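Usamos cookies propias y de terceros para que la página funcione y para medir visitas. Si sigues navegando entendemos que las aceptas. Aceptar | Configurar

Bandeja hecha con una bolsa de papel kraft: se me abren las paredes y no sé si la cinta es lo mejor

Ataahua Nepia – julio de 2020

Hola a todos, voy rápida que tengo poco rato. Necesito una bandeja baja para un juego de mesa con cosas pequeñas. El juego es muy simple – se meten dos o tres objetos, los críos cierran los ojos, tocan, dicen qué es, y luego los ordenan como quieran. Por forma, por color, por lo que sea. Somos un grupo de vecinos, nos turnamos las tardes y cada casa pone lo suyo.

Antes usaba una tapa de plástico de una caja Geritz, pero resbalaba todo y hacía un ruido horrible. Cada vez que la bola pegaba en el borde, clac. El papel es otra cosa, suena poco y se agarra mejor. Y si se rompe pues se rompe, a reciclar y otra.

Total, que cogí una bolsa grande de papel marrón, de las de la compra, la abrí y la fui aplastando hasta que quedó una especie de bandeja con muchos lados. No es cuadrada ni redonda, salió así al doblar las esquinas. Las paredes son la propia bolsa arrugada y doblada hacia arriba, con cinta gris oscura en varios puntos para que no se abra.

Cosas que meto de momento: un bloque azul, una bola azul con hoyitos tipo golf y una caracola. Quería que dos se parecieran en el color y nada en la forma, para que tengan que discutir un poco. Con la bola y el bloque funciona, uno de los niños dice siempre que la bola es "verde azul" y el otro que no, que azul y ya. Por mí perfecto, de eso iba.

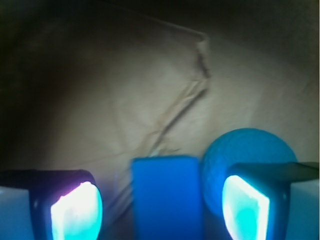
El bloque azul y, a su derecha, la bola, de un tono más turquesa.

Mis problemas, por orden:

1. Las paredes. El papel es de 90 gramos según el fabricante (se llama Clister, venía impreso en el paquete de bolsas). Recién doblado aguanta, pero con el manoseo se va abriendo. La cinta sujeta donde está y entre tira y tira el papel se vence hacia fuera.

2. Las solapas de dentro. Al abrir la bolsa rasgué por donde no era y quedaron dos trozos doblados con el borde roto, uno en la pared de arriba y otro en la de abajo. Se enganchan los dedos y se meten cosas debajo. La de abajo tiene además un agujerito. ¿Las corto? ¿las pego? Si las corto tengo miedo de que se quede floja la pared, porque creo que hacen algo de refuerzo, pero no estoy segura.

3. La cinta. Es de la de conductos, la gruesa. Pega de maravilla pero el día que quiera despegarla se lleva medio papel. ¿Hay alguna que sujete igual y se pueda quitar? Me hablaron de una de papel de Fuchs pero no la he probado nunca.

4. La bola. Rueda. Ya, es una bola. Pero con el fondo un poco abombado por los pliegues se va siempre para el mismo lado y acaba contra el bloque o contra la caracola, y la caracola me preocupa, que tiene una punta larga y fina que parece que se va a partir con mirarla.

No quiero comprar una bandeja. Ya sé que existen. Me gusta la de papel y me gusta que la puedan hacer ellos en agosto cuando les toque a los mayores, así que busco algo que un niño de 7 años pueda repetir con un adulto al lado. Nada de cúter ni pistola de cola caliente.

Medidas por si sirven: sumando todos los lados el borde me da 84 cm... o eso me salió con la cinta de costura, que la llevo un poco dada de sí.

Adjunto la bandeja entera con las tres cosas dentro, encima de la mesa blanca, para que se vean los pliegues y dónde cae la cinta.

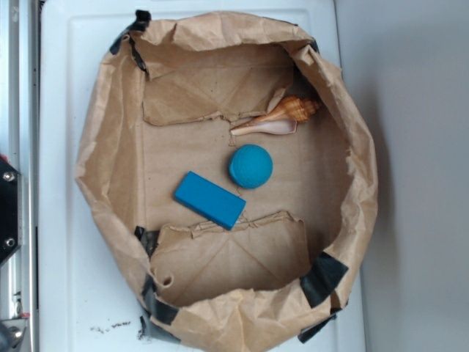
Tamsin Paewai: Yo empezaría por las solapas, que es lo más fácil y lo que más molesta. No las cortes todavía. Prueba antes a pegarlas contra la pared con cola blanca bien extendida, muy poca, y unas pinzas de la ropa en el borde hasta que seque. Si pones mucha cola el papel se ondula y luego no hay quien lo aplane, me ha pasado. El borde rasgado lo puedes tapar con una tira del mismo papel marrón, doblada por la mitad a lo largo. Queda limpio y los dedos pasan por encima sin engancharse. El agujero igual, un parchecito por detrás y listo.

Sobre si refuerzan o no: algo sí, pero poco. Dos capas sin pegar se mueven cada una por su lado. Pegadas sí que notas la diferencia.

Paredes. El fallo de casi todas estas bandejas es que se dobla la pared una vez y ya. Si te queda papel, dobla el borde superior hacia fuera y otra vez sobre sí mismo, como el dobladillo de un pantalón. Un dedo de ancho basta. Eso le da una especie de costilla alrededor y ya no depende de la cinta. Con una bolsa arrugada cuesta más que con papel nuevo, tendrás que ir por tramos, un lado, luego la esquina, luego el siguiente. En las esquinas no intentes que quede bonito. Pellizca el papel que sobra, túmbalo hacia un lado y encima va la tira.

Si no te queda altura para hacer el dobladillo, mete una tira de cartulina por dentro de la pared. De 140 gramos va bien, la de 90 se queda en lo mismo que ya tienes. Cortas la cartulina en tiras, una por lado, no una sola larga que dé toda la vuelta – la larga hace fuerza para ponerse redonda y te deforma los ángulos.

La cinta yo la dejaba. De verdad. Para quitarla necesitas un motivo y no veo cual. La de papel se puede retirar mejor los primeros días pero luego también arranca, y en papel arrugado agarra solo en las crestas, así que se suelta cuando menos lo esperas. Lo que sí haría es poner las tiras a caballo del borde, mitad dentro y mitad fuera, y apretar con la uña o con una cuchara. Si la tira va solo por fuera tira del papel hacia fuera y es justo lo que no quieres.

Y una cosa de los críos: la gruesa no la cortan bien con tijera de punta redonda. Se les pega a la hoja, se enfadan, tú te enfadas. Córtala tú antes y déjala en tiras colgando del canto de la mesa, que ellos solo peguen.

Me ha servido / No me ha servido... perdón, se me ha copiado eso del otro hilo, no hagáis caso.

Respuesta de un usuario sin registrar

cartón debajo y ya. coges una caja de pizza limpia o lo que tengas, recortas la base, la metes en el fondo y se acabó el abombado. la bola se queda quieta o casi. lo de las paredes ni idea, yo uso cajas de zapatos

Respuesta de otro usuario sin registrar

Lo de la bola tiene varios arreglos y lo del cartón que dicen ahí arriba es bueno, aunque yo lo pondría por debajo del papel y no por dentro, pegado a la base con cuatro puntos de cola. Por dentro se levanta una esquina y ya tienes otro sitio donde se enganchan los dedos.

Otra opción sin cartón. Plancha. Bolsa aplastada, un paño fino encima, plancha tibia sin vapor, solo el fondo. OJO antes de poner la cinta, nunca después, que el adhesivo se ablanda y la liás. Si ya está montada como la tuya, deja unos libros pesados dentro toda la noche. No la deja perfecta, pero las diagonales de los dobleces bajan bastante.

Para que no ruede: un aro. Retuerces una tira de papel de la misma bolsa como si fuera una cuerda, la cierras en círculo y la bola se sienta encima. En la asociación de Dradar hacíamos nidos así para huevos de madera y los niños se los acababan llevando a casa. Además los mayores pueden hacer el aro solos, es retorcer y punto. El tamaño, que la bola no toque el fondo.

Con la caracola tendría más cuidado del que estáis teniendo, la verdad. El canal ese alargado es lo primero que se parte en las que son de esa forma. Dos ideas:

– ponerla siempre con la punta fina mirando a una pared y lejos de la bola
– o cambiarla por otra más redonda cuando jueguen los pequeños, y sacar esa solo con alguien sujetando la bandeja

También mira la abertura con el dedo antes, por si tiene el filo cortante. Algunas lo tienen. Si raspa, una pasada de lija fina y agua. No la barnices, al tacto pierde toda la gracia y en este juego el tacto es lo que importa.

En lo que no estoy de acuerdo con Tamsin es en la cola blanca con niños delante. Tarda. Se aburren y empiezan a tocar las pinzas. Barra de pegamento normal, de la del cole, dos pasadas, apretar con la mano y seguir. Sujeta menos, vale, pero para una bandeja que va a durar un verano sobra.

Y lo de los azules me lo apunto. Yo metería un tercero, una tapa o una pinza, a ver dónde lo colocan.

Comentario de Ataahua Nepia

Mil gracias!! Contesto a todos junto que me llaman. Las solapas las voy a pegar con barra, y si no aguanta pues cola blanca. Lo del dobladillo no sé si me llega el papel, en un lado seguro que no, ahí pondré la cartulina. Tamsin, lo de las tiras colgando de la mesa es justo lo que me faltaba, yo estaba cortando con ellos encima y acababa con cinta en el pelo.

El aro me encanta. Lo de los libros lo pongo esta noche.

Una duda más, si alguien pasa por aquí: la cartulina en tiras, ¿por dentro de la pared quiere decir entre las dos capas del doblez o a la vista? Porque si es a la vista tengo solo amarilla y no me acaba

Comentario de Tamsin Paewai

Entre las dos capas. No se ve. La amarilla vale, y si asoma por algún lado la recortas un poco antes de cerrar con la cinta. Que quede medio centímetro por debajo del borde, si no te rompe el papel por el doblez.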